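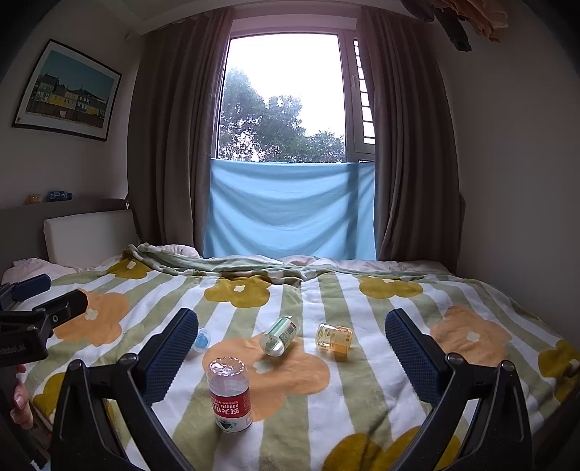

Abb. 1: Große Blüten in Pfirsichorange und Senfgelb auf salbeigrün-weißem Streifengrund, Plüschdecke

Musterkunde und Flächengestaltung
Skript zu Sitzung 6: Der Rapport
Studiengang Textildesign, Werkakademie Halludham

Stoff der letzten Sitzung, den Sie heute brauchen: Motiv, Grund, Kontur, Farbstellung. Wer beim Begriff Farbstellung noch unsicher ist, liest bitte vorher noch einmal den Abschnitt zu den Kolorits. Wir arbeiten heute durchgehend in einer einzigen Farbstellung, damit der Blick frei bleibt für die Konstruktion.

Was ein Rapport ist

Der Rapport ist die kleinste Einheit eines Musters, die sich lückenlos aneinandersetzen lässt und dabei das ganze Muster ergibt. Das klingt trocken und ist für mich einer der schönsten Momente im ganzen Fach: Man zeichnet ein Blatt, klebt vier Kopien davon zusammen, und plötzlich steht da eine Fläche, die man so nie gezeichnet hat! Zwischen den Motiven bilden sich Wege, Diagonalen, Löcher und manchmal Figuren, mit denen man überhaupt nicht gerechnet hat.

Unterscheiden Sie bitte sauber zwischen Motiv und Rapport. Ein Rapport kann ein einziges Motiv enthalten oder sehr viele. Ein Motiv kann auch über die Rapportgrenze laufen, es beginnt dann rechts auf dem Blatt und endet links. Gerade diese übergreifenden Motive machen die Naht unsichtbar.

Begriffe, die wir verwenden:
Rapporthöhe: Maß der Einheit in Kettrichtung
Rapportbreite: Maß der Einheit in Schussrichtung
Ansatz: die Linie, an der zwei Einheiten zusammentreffen
Versatz: Verschiebung der Nachbareinheit gegenüber der ersten
Fond: der Grund, auf dem die Motive liegen

Die Grundtypen

Der gerade Rapport setzt die Einheiten wie Kacheln nebeneinander und übereinander. Er ist leicht zu konstruieren und leicht zu kontrollieren, verrät sich allerdings schnell. Bei großen Motiven mit starkem Farbkontrast liest das Auge sofort Zeilen und Spalten. Für Karos und strenge geometrische Muster ist das oft genau richtig.

Der Halbversatz verschiebt jede zweite Spalte um die halbe Rapporthöhe. Die Motive rücken auf Lücke, die Fläche wirkt ruhiger und gleichmäßiger gefüllt. Im Tapetendruck ist er seit langem eine Standardlösung, und mit gutem Grund: Eine bescheidene Zahl von Motiven wirkt im Halbversatz erstaunlich reich. Rechnen Sie beim Zuschnitt mit mehr Verschnitt.

Beim Ziegelversatz werden stattdessen die Zeilen seitlich verschoben. Verwechseln Sie die beiden bitte nicht, im Prüfungsgespräch wird gern danach gefragt. Merkhilfe: Eine Mauer liegt in Zeilen.

Der Spiegelrapport arbeitet mit geklappten Einheiten. Er erzeugt Achsen, und Achsen ziehen den Blick an wie kaum etwas anderes. Man findet ihn bei Damasten, bei Vorhangstoffen mit repräsentativem Anspruch und bei vielen Kachelmustern. Vorsicht bei organischen Motiven: Zwei gespiegelte Blätter ergeben im Handumdrehen ein Gesicht — und wer das Gesicht einmal gesehen hat, sieht nichts anderes mehr.

Streumuster

Ein gutes Streumuster sieht aus, als seien die Motive zufällig auf den Fond gefallen. Tatsächlich steckt dahinter mehr Planung als in jedem Karo. Wirklich zufällig verteilte Motive klumpen, sie bilden Nester und kahle Stellen. Was wir als locker empfinden, ist eine sehr sorgfältig ausgeglichene Verteilung.

Bewährt hat sich dabei ein altes Hilfsmittel, das auch in der Bindungslehre auftaucht, nämlich die Atlasordnung. Teilen Sie den Rapport in sieben mal sieben Felder, also 49 insgesamt. In jeder Zeile und in jeder Spalte wird genau ein Feld besetzt. Gehen Sie von Zeile zu Zeile um 2 Felder nach rechts und springen Sie am Rand wieder nach links. So entsteht eine Verteilung ohne senkrechte oder waagerechte Reihen. Danach dürfen und sollen Sie die Motive drehen, leicht verschieben und in der Größe variieren. Wer nur das Schema ausfüllt, bekommt eine sehr brave Fläche.

Probieren Sie unbedingt auch die Steigungszahl drei. Der Charakter der Fläche verändert sich spürbar, obwohl kein einziges Motiv hinzugekommen ist! Das ist eine Übung von einer Viertelstunde, und ich lege sie Ihnen wirklich ans Herz.

Blüten auf Streifen

Liegen Motive auf einem gemusterten Fond, haben Sie es mit zwei Rapporten zugleich zu tun. Die Streifen bringen eine eigene Periode mit, die Blüten eine zweite. Beide müssen am Ansatz aufgehen. Die Rapportbreite muss deshalb ein ganzes Vielfaches der Streifenperiode sein, wenn die Streifen in Kettrichtung laufen. Zeichnen Sie den Fond immer zuerst und auf einer eigenen Ebene.

Zur Farbe: Ein zurückhaltender, heller Streifen verträgt große warme Blüten sehr gut, wie in Abb. 1. Bei gleich starken Kontrasten in Fond und Motiv beginnt die Fläche zu flimmern. Auch das kann man wollen, man sollte es nur beabsichtigt haben.

Bedenken Sie außerdem die Oberfläche. Flor schluckt feine Linien und macht Konturen weich. Eine Zeichnung, die auf Batist wunderbar klar steht, kann auf einem hochflorigen Stoff völlig verschwimmen. Große Formen mit wenigen Binnenlinien sind dort dankbarer. Und ein Stoff liegt selten glatt: Er fällt, wird gefaltet, hängt über Kanten. Prüfen Sie jeden Entwurf also auch in Falten. Ein Ausdruck, einmal locker zusammengeschoben, genügt dafür.

Typische Fehler

Gassen: durchlaufende leere Streifen zwischen den Motiven, meist diagonal. Aus der Nähe unsichtbar, aus der Entfernung sehr deutlich. Abhilfe schaffen kleine Füllmotive oder das Drehen einzelner Blüten.

Springer: ein Motiv, das durch Farbe oder Größe hervorsticht und im verlegten Muster als Punktraster wiederkehrt. Beim Entwerfen ist es oft das Lieblingsmotiv. Tut weh, muss aber leiser werden.

Schwerkraft: Alle Blüten zeigen nach oben. Für Vorhänge brauchbar, für Decken und Tischwäsche ungünstig, die von allen Seiten gesehen werden.

Offener Ansatz: An der Rapportgrenze bleibt ein heller Saum, weil sich niemand getraut hat, ein Motiv darüberlaufen zu lassen.

Kontrolle: Legen Sie mindestens drei mal drei Einheiten aus, hängen Sie das Ganze an die Wand und treten Sie weit zurück. Kneifen Sie die Augen zusammen. Dann das Blatt um 90 Grad drehen und noch einmal schauen.

Material für die Übung

In der Mustersammlung liegen die Mappen Bellamitz (Streublumen, überwiegend Halbversatz) und Pemura (Streifen und Karos) bereit. Die Mappe Moradi enthält Spiegelrapporte mit sehr feinem Strich und bleibt bitte im Raum. Transparentpapier ist vorhanden, Schneidematten bringen Sie selbst mit.

Aufgabe zur nächsten Sitzung

Entwerfen Sie ein Streumuster mit zwei Blütenformen auf einem Streifenfond. Fertigen Sie es einmal im geraden Rapport und einmal im Halbversatz an, jeweils drei mal drei Einheiten. Dazu ein Text von höchstens 500 Wörtern: Wo sind Gassen entstanden, und wie haben Sie sie geschlossen? Misslungene Zwischenstände gehören ausdrücklich dazu — an ihnen lernen wir in der Besprechung am meisten.

Abgabe bis Sonntag im Kursordner, Originale bitte zur Sitzung mitbringen.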